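How I Set Up the Brisora Tidy Kit for a Shoe Rack Routine

I've had the Brisora tidy kit on trial since August, and the shoe routine is the one people keep writing to me about, so let's go through it the way I do it now. You need the kit (arm, head camera, wrist camera), the free Stila app, and a shoe rack.

Start with the rack. Put it against a plain wall, clear every level, and run "Learn furniture" in the app. Shiny rods are harder for it than solid shelves, so go slow - I set the speed slider to 40 and leave it there. Then do your first placement with one shoe, aiming for the top level. 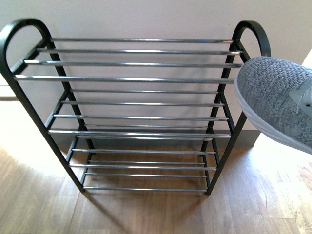

Once single shoes go well, switch on Pair Mode. It saves the first spot and offers you the one next to it, and you can choose toes in or toes out. I like toes to the wall. Tuck your laces in before you start if you can be bothered (I usually can't!), and check the gap setting, because the default is way too wide for a small rack.
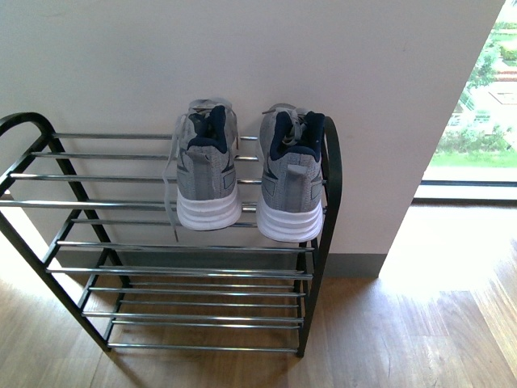 Next comes the floor check, and please don't skip it! Open the wrist view and have a good look at what's around the work area. Chairs on casters are the big one for me - they roll, and then the saved map is wrong. Feet count too. Mark anything that moves as "keep clear" and save the map again.

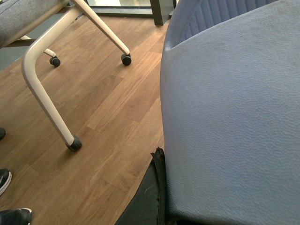 Now try a mixed load. Sandals need their own profile, so pick "Open shoe" and drop the grip a notch or two. The Adeyemi soft fingertips are a nice extra for this and they snap right on. Save the whole thing as a routine and give it a name you'll remember.

Is it worth the money? The kit is 2000 dollars and the fingertips add 300, and the Farkus bundle with both plus a stand is 3000, so do the math before you click on that one. I'd buy the pieces.
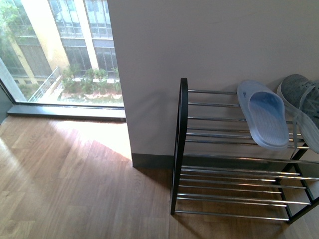 Posted by the Tidy Bench blog, December 2021

If your routine stalls halfway, reload the map first and only then redo the rack. That fixes it for me most of the time. I'll put my saved settings up next, once I've cleaned up the file names.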